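Clostside rentals and sales – progress report
2021-08-13

Hi all,

Sorry this one is longer than usual, but there's a lot going on at Clostside and I'd rather you heard it from me in one go than in a string of emails (you know how my emails get!).

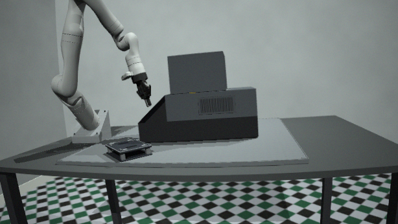
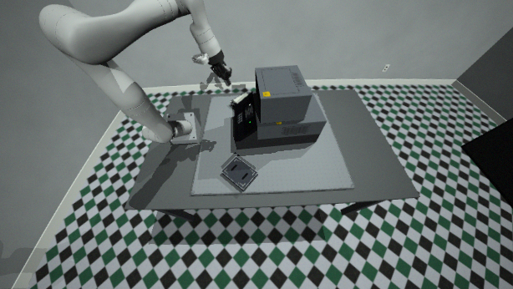
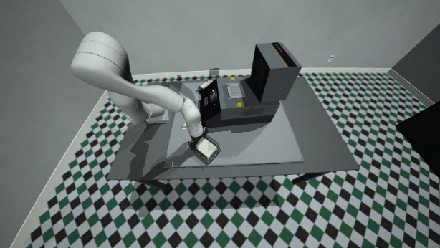 So, the headline: of the 35 units in the first building, we're down to 9 without a buyer or a signed lease. The corner two-bedrooms went first, same as they did at Costby, and the ones hanging around are nearly all the ground floor one-bedrooms facing the parking lot. They're nice inside – good closets, decent light in the morning – but people step onto the patio, see bumpers, and go quiet. I've asked for a quote on a hedge and a low fence along that side. If it comes in sane I'd like to use the landscaping money we didn't spend in January.

The listings have all been rewritten. The old ones said "luxury" four times before they got to the kitchen, and half of them left out the storage lockers, which buyers ask me about constantly. Now every listing gives the floor area up top (the one-bedrooms are 930 square feet, and that's a real selling point in this part of town), then the monthly association fee of $249, then what the fee covers. Calls have gotten shorter and better. I'm getting fewer people who fall in love at the showing and then choke on the fee.

Damgaard finished the stairwell painting and the second set of mailboxes. They still owe us the elevator lobby tile on the top floor, and the sample they sent over was the wrong gray, so that's gone back. I'm holding their last payment until it's down and grouted.

Less cheerful – the Sernetti appraisals. Two of them came in under contract price, and one buyer walked. The other one split the difference with us and is still on track to close. I've pulled together better comparable sales for the next round, including the three resales over at Costby, and sent the package ahead so the appraiser has it before the visit and doesn't have to go digging.

What I need from you: a yes or no on the hedge once the quote is in, and a decision on whether we allow leases with an option to buy in the last 9 units. I'm for it. I've had several renters ask, they're solid on paper, and I'd much rather have lights on in those windows this winter than keep trimming the price.

Budget sheet is attached separately. The model unit furniture goes back at the end of the rental term unless you tell me to extend, so let me know on that too.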